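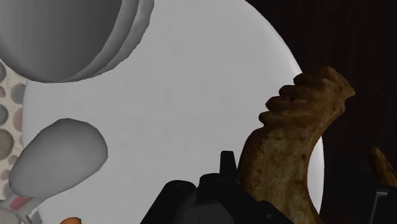
Report on the Open Day Visit to the Skarnik Robotics Laboratory

Student: Padmavathi Venkataraman
Course: Introduction to Automation, project part two
Date of visit: 2021-03-14

1. Purpose of the visit

Our course asks every student to visit one place where robots are developed or used, and to write a report about it. I chose the open day of the Skarnik laboratory, which works on robot arms for kitchens and small canteens. I wanted to understand how a robot learns to handle things on a table, and how much of this work is done in simulation before a real arm is allowed to move.

Before the visit I prepared a list of questions. Some were answered in the opening talk, some I asked during the demonstration, and two remained without an answer. I come back to these two in section 6.

2. How the day was organized

The open day had three parts: a talk, a demonstration in simulation, and a walk through the workshop. The visitors were divided into small groups. My group saw the talk first, and this was lucky for me, as the later parts were easier to follow with the basic words already explained.

The talk presented the software that the laboratory uses. The simulator is called Hondemik and the program which plans the movements of the arm is called Rolell. Both were made in the laboratory. The speaker said that students often believe the planning is the difficult part, but that in her team more hours are spent on preparing the virtual objects. Each object needs a shape, a surface and a weight, and if one of them is wrong the gripper behaves in a strange way.

3. The demonstration

The demonstration was shown on a large screen. The view was from close to the gripper, so we looked at the table almost as the robot does. I had expected a view from the side, like in a film, and it took me a little time to understand the distances.

The task was a table with a big white plate. The black gripper was working in front of the plate, with one thin finger pointing up against the white. There was a grey utensil on the left, similar to a spoon or a scoop, and beside the plate a brown thing with a rough crust that I took for some kind of bread. It had a bumpy top with four round lumps, and my neighbor in the group thought it looked like a hand.

I asked why a virtual object should have such a difficult shape. The answer was that simple boxes and balls teach the program very little. With an irregular object the planner must decide where the fingers can close, and many of the first choices are bad. The same object is used again and again with different starting positions.

The operator told us that the table task has been run 1694 times in the simulator, and that 548 of these runs were made with the newest version of Rolell. A run is counted as failed if the object falls, if the gripper touches the plate too hard, or if the time is over. I asked for the percentage of successful runs. She preferred not to give one number for all objects together, because the spoon-like tools and the food pieces give very different results. I think this was a fair answer, but it makes my comparison in section 5 weaker.

4. The workshop

After the demonstration we walked to the workshop, where a real arm was standing behind a transparent wall. It was switched off during our visit. The technician explained the safety rules: only trained persons may enter the area, the speed is limited during tests, and there is an emergency button on each side.

He also showed us a box of used finger tips. The soft covering becomes worn and must be changed. In the simulator a finger never becomes worn, and this is one of the reasons why a movement that is good on the screen can be less good on the real table. The laboratory writes down such differences in a notebook which they call the Naidu list. The list has 78 entries now. Some of them are very small, for example a plate that slides more easily after washing.

5. What I learned

My first idea was that simulation is mainly used to save money. After the visit I see it in a different way. It lets the team repeat the same situation exactly, and this is almost impossible with real objects – a piece of bread is not the same piece after it was gripped ten times.

I also understood that the position of the camera is an important decision. From close to the gripper, small objects are seen well, but a part of them is often hidden by other things or lies outside the view. The program has to work with this incomplete information. In our course we always used one camera above the table, so the whole work area was visible. For my own project I would like to try both positions and compare them.

The third point is about plates. A flat white plate gives the camera few details to follow, and the operator said that round rims are hard for their distance measurement. I had not thought about this before.

6. Open questions

I could not find out how long one simulated run takes on a normal computer. I also did not learn how the team decides that a task is ready for the real arm. I have written to the laboratory with both questions and will add the answers if they arrive before the second version of this report in July.

7. Thanks

I thank the people of the laboratory for their patience with our many questions, and my group for sharing their notes from the talk.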